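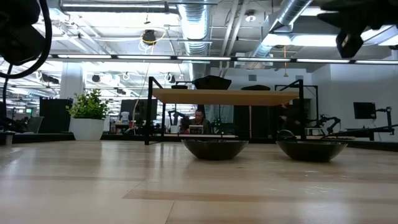
The Second Method

The Institute at Nondham wishes it to be recorded that the Gellska Procedure was adopted on the recommendation of the Office of Methods, and that the Office was at that time a single room with a single desk.

Under the First Method, a person laid out the dishes and the arms were required to copy the arrangement. The results were regular. They were submitted to Director Andreadis, who returned them with one question in the margin: what did the arms do when they were given no arrangement to copy?

The Office had no form for this. One was drawn up. Under the Second Method, the arms were given the dishes, the table and the night, and the staff were instructed to go home. Each morning the positions were entered in the register, signed, and compared with those of the morning before.
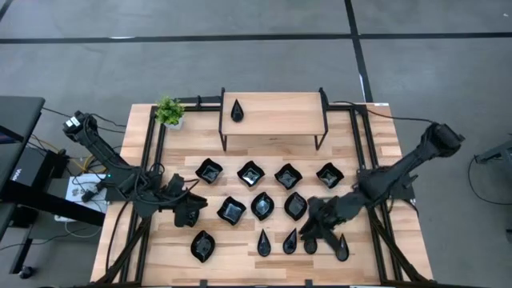
Kourosh Ghaffari
Recorder, Office of Methods

For 11 nights the register showed nothing that the Office could classify. Dishes of one shape were found together, then apart. The Recorder noted each position and offered no opinion, as his post required.

On the morning of Mon 28 March, one dish had been placed on the shelf. It was there on the next morning also, and on every morning until September, whatever had been done with the others. The Recorder moved it back to the table on 4 occasions, with written permission. On each occasion it was returned.

The Director asked for a finding. The Recorder wrote that the arms kept one dish aside, and that no instruction to do so existed. Under "Cause" he entered the word "None," struck it out, and entered "Not yet known." The Director initialed the correction.

The register was sent to the archive at Nellton, where it is held as item 117. The dish was left on the shelf.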